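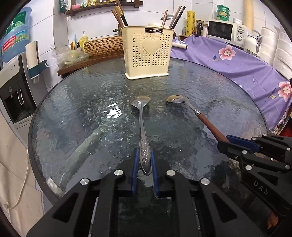

Unit 4: Flatware, Materials and Wear
Hospitality Operations, April handout
Instructor: Gyu-bin Song

Read before class. Bring the inventory sheet from Unit 3.

Grades of stainless steel

Most flatware is sold by two numbers, such as 18/10, 18/8 or 18/0. The first is the percentage of chromium, the second the percentage of nickel. Chromium resists rust. Nickel adds shine and helps against corrosion from salt and acid foods. 18/0 has little or no nickel, costs less, and is magnetic. Many kitchens buy 18/0 for this reason – a magnet over the scrap bin catches pieces that would otherwise be thrown out.

Handles

A one-piece metal handle has no joint to fail. A raised pattern hides small scratches but holds polish and food residue, so it needs a brush now and then. Wooden handles should be washed by hand and dried right away. Long soaking swells the wood, and as it dries again it can shrink and crack near the joint. A ferrule covers that joint but does not seal it.

Pitting

Small dark pits usually come from salt left on the metal. Rinse within the hour if the pieces can't go straight to the machine. Never use chlorine bleach in the presoak.

Case: the Burnovari dining hall

Burnovari opened the year with 2,000 teaspoons. The spring count found 1,151 in service. Of the missing pieces, staff could account for only 2, both bent and discarded. Missing pieces: 2,000 – 1,151 = 849.

The manager has quotes from Cunel (18/0) and Kikuchi (18/8). The Kikuchi spoon costs more per piece and is slightly heavier.

For discussion
1. Work out the yearly loss rate as a percentage of opening stock.
2. At that rate, does it make sense to pay for the better grade?
3. What would you change at the dish return before placing any order?

Reading: course packet, section on par stock. Written answers are due at the start of the next class, one page, typed.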